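Why Do Geckos Stick to Walls?

A gecko is a small lizard. Many kinds can walk up a window or across a ceiling. Their feet are not sticky like glue.

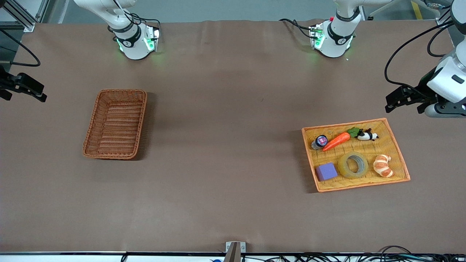 Each toe has rows of tiny hairs, far too small to see. The hairs split into even smaller tips that cling to the wall. To let go, the gecko curls its toes up.

Geckos eat moths, crickets and spiders. Some live for 20 years. Most hunt at night, and many lick their eyes clean.
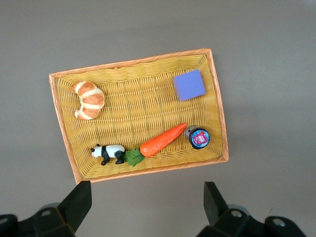 A yellow woven tray with an orange rim.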